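Visit to the show flats at Bellport

In January I joined the open day at Bellport, where the housing company Devemia has opened a building with 29 small flats. I went because my sister is looking for a place to rent, and she could not take the morning off work. I promised to write down what I saw, so these are my notes in better order.

We met at the entrance at 10 a.m. Our guide was Monique Lefèvre, who is responsible for the furnishing. She asked us to take off our shoes, and I regretted my thin socks very much. The lift was not yet in service, so we walked up to the fourth floor by the stairs.

The first flat was the smallest one. It had a kitchenette with two cooking plates and a folding table, and the washing machine stands in the bathroom. For one person I find it enough. The water pressure in the shower was good, I tried it. The colour of the tiles was a little sad for my taste.

More interesting for me was flat 19, because it is shown as a home where somebody is putting the laundry away. Ms. Lefèvre said that visitors understand a bedroom better when it is in use. I agree with her, in other show flats I never dare to touch anything. 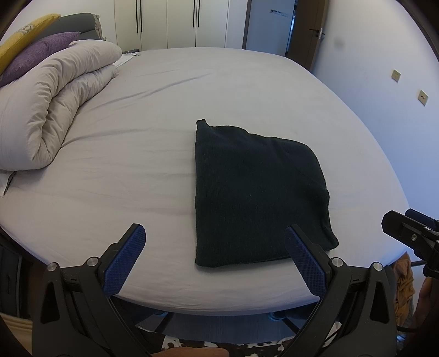

The bedroom in flat 19, with the duvet folded to one side and a dark green knit on the sheet.

The bed is large, and with the duvet pushed over there is plenty of surface for folding clothes. I liked the purple and mustard-yellow cushions, they bring some warmth beside the grey headboard. The wardrobe is built in, with tall cream-white doors. My sister owns many sweaters and stores half of them in suitcases, so for her this is the main point of the whole flat. I asked if the shelves can be moved. They can, but one must request it before signing.

Afterwards we saw the storage room in the basement. Heino Kütt from Gulier, the firm that made the wardrobes, answered questions there about spare parts and hinges. He speaks quietly and there was a fan running, so I did not catch everything. The locker for each flat costs 414 dollars a year, and I find this too much.

There was coffee at the end, and a paper form for the waiting list. I took two. The nearest bus stop is on Rawat Street, over 4 minutes on foot with my speed.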